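**Dromow** is a software package for controlling robot arms that carry a camera at the wrist. It covers camera input, grasp planning and motion control, and it is used mostly for picking up small household objects from tables and counters. The project was started by Larasati Kwok as a set of scripts for a single arm and later rewritten with Ridwan Wibisono, who still maintains the planner.

## Structure

Dromow runs as three processes that share a message log. The first, Corer, reads the wrist camera and produces a mask of the objects it finds. The second, Pestari, takes the mask and proposes grasps. The third, Teoh, turns the chosen grasp into joint commands and watches the motor currents while the arm moves. Each process can be restarted without stopping the other two. If Teoh receives no new target for 2 seconds, it holds the arm in place.

## Perception

A wrist camera sits close to the fingers, so parts of the gripper take up a large share of every picture. Corer handles this with a stored outline of the gripper, recorded at several finger openings. Pixels inside the outline are dropped before the object search begins. The outline has to be recorded again whenever a finger or bracket is replaced. 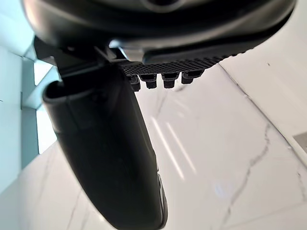
Shiny work surfaces are a harder problem. Reflections of lamps and windows shift as the arm moves, and early versions of Corer often reported them as thin objects. Veins in polished stone caused a similar error. Since version 3, Corer compares 5 consecutive camera readings against the known motion of the wrist. A mark that stays fixed to the surface and shows no height is treated as part of the surface. A bright patch that slides in a way no fixed point could is marked as glare.

The method does poorly with paper, coins and other very flat items, which may be taken for surface pattern. Users can turn the height test off for these tasks.

## Planning and control

Pestari scores grasps by finger clearance, distance from the object's center and the length of the approach path. Wibisono removed an earlier learned score in the rewrite after finding its failures hard to trace. The learned version remains available as a plug-in.

Teoh slows the arm near any surface and stops it when the current rises above a set limit. The limit is stored per joint.

## Tooling

The log viewer replays a run from all three processes on one timeline. The viewer listens on port 1014 by default. It can step through rejected grasps, but it cannot yet edit the gripper outline, which is done in a separate program.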